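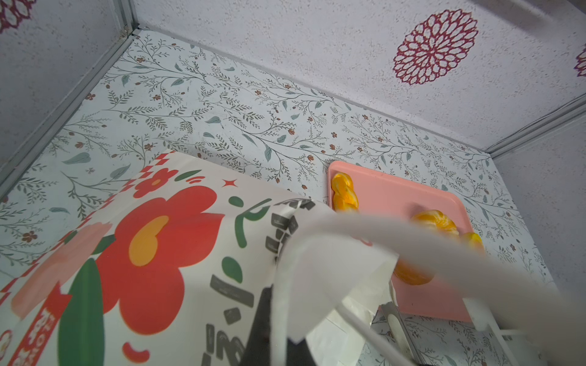 Workshop tips: before you believe the software

Posted Jan 30, 2018 by Iwona Dudek

Bagging baked goods looks like the easiest job in the kitchen until you ask a program to do it. I have sat through plenty of demos, and my default is to trust none of them. These are the checks I run on any control or vision package before it gets bench time.

Bags first

A paper bag has no fixed shape. Any planner that stores it as a box with four straight sides is going to be wrong the moment a finger closes on the rim. Ask for the model. If the vendor sends a tidy rectangle, crumple a bag by hand and run it again.

Busy prints are worth keeping around. Plain white bags on a plain table make every segmentation tool look clever. Flowers on the bag and vines on the mat will sort them out in an afternoon. Skurkum held up better than I thought it would. Netlow kept drawing its outline around a printed leaf, and a new release in July didn't cure it.

Two arms, one clock

Check the timestamps before you touch the gains. We lost most of a week to "jerky handover" when one controller's log ran 155 milliseconds behind the other. Wissam Hattar found it with a spreadsheet, after I'd tuned everything twice.

Have one arm keep hold of the bag rim while the other works at the tray, and plan the two together. Packages that plan one arm and then fit the second around it tend to stall as soon as the wrists get near each other.

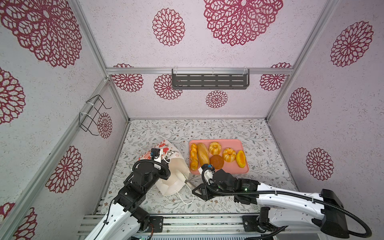 Mix up the tray

Don't test on identical rolls. Put out a long loaf, a ring cake, a round bun, something flat and shiny. Glossy tops are where depth readings go bad, and a grasp scorer will happily give a high number to a glare spot. Turn the tray between runs too.

Success rates

"It worked 50 times" means very little if somebody nudged the bag upright between tries. Ask what was reset by hand. I want 200 runs with the failures left in, and I want to see the log. Noura Hamdan thinks that's excessive. She also sells the stuff.

Small things

Save the config file with the run, under the same name.
Set the force limit low and raise it in small steps.
Recalibrate the wrist camera if anyone has leaned on it.
Keep version 7 of the driver until the new one has done a full day.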